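4.2 Grasping in the shared workshop

Claims about low-cost arms built at home tend to rest on short clips, and we were wary of adding to them. The pair we tested was put together on a bench at the Kemness workshop from printed parts and hobby servos, following the Texier plans with small changes by Yannick Arnaud. The plans promise a grip "good enough for the kitchen table." We found no test behind that phrase, so we ran 500 trials of our own, 300 of them with both arms in use.

We do not think the success rates in Table 3 should be read as a sign of skill. The operator could see every object and had weeks of practice. An arm that fails when a new person sits down has not learned much, and neither have we. Of the failed trials, 38 were traced to slack in the wrist, a fault the plans do not mention. 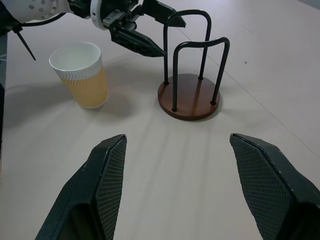

Figure 4. Wrist camera view of the table, with the second arm at the upper left.

Finger wear is the part of the build we trust least. Textured pads are said to make up for weak servos, but the claim is seldom checked over long use. The fingers in Figure 4 have a fine diamond pattern on their inner faces, while the outer plastic carries scratches and a scuff. Marks of that kind say little about grip. The napkin holder is a harder test, as its thin wire loops give the pads very little to press on. We would want 2000 closures on wire before repeating any claim about lasting hold, and we have not run them.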